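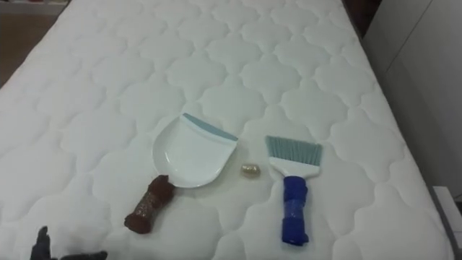 Foto: Akside Servicetechnik / Y. Noiphan

Ticket 913 – Kehraufgabe auf gesteppter Matratze, Kleinteil wird nicht aufgenommen
Status: in Bearbeitung
Gemeldet von: Yupin Noiphan
Zuständig: Chalerm Jaidee
Standort: Casham

Fehlerbild
Kehrblech und Handfeger werden gegriffen, das Kleinteil (kapselförmig, hellgold glänzend) landet nicht auf dem Blech. Es bleibt in den Nähten der Steppung hängen oder rutscht unter die Gummilippe. Auf glattem Boden tritt der Fehler nicht auf.

Verlauf
09:10 Noiphan: 20 Durchläufe mit Standardparametern, drei erfolgreich. Log 173 liegt im Ordner Nuchit.
10:45 Jaidee: Objekterkennung geprüft. Kapsel wird trotz Glanz stabil gefunden. Problematischer ist die Kante des Blechs – Weiß auf Weiß, Tiefenwerte springen. Die Griffe in Braun und Blau machen keine Schwierigkeiten.
11:30 Jaidee: Anpresskraft des Blechs erhöht. Der Stoff gibt nach, die Kapsel rollt jetzt in die Mulde vor der Lippe. Keine Verbesserung, Wert zurückgesetzt.
13:20 Gallagher: Bitte Feger flacher anstellen und Hub auf 300 mm verlängern. Kehrrichtung diagonal zur Naht.
14:50 Noiphan: Umgesetzt. Elf von 20. Rest bleibt in der Naht liegen.

Bewertung
Für den Haushaltseinsatz reicht das nicht. Ein Mensch zieht den Stoff kurz straff oder nimmt das Teil mit den Fingern. Beides ist im Ablauf nicht vorgesehen.

Offen
Direktgriff als Rückfallebene testen (Jaidee)
Blechkante mit mattem Klebeband markieren, Erkennung wiederholen (Noiphan)
Freigabe für Cludthorpe bis dahin gesperrt – S. Gallagher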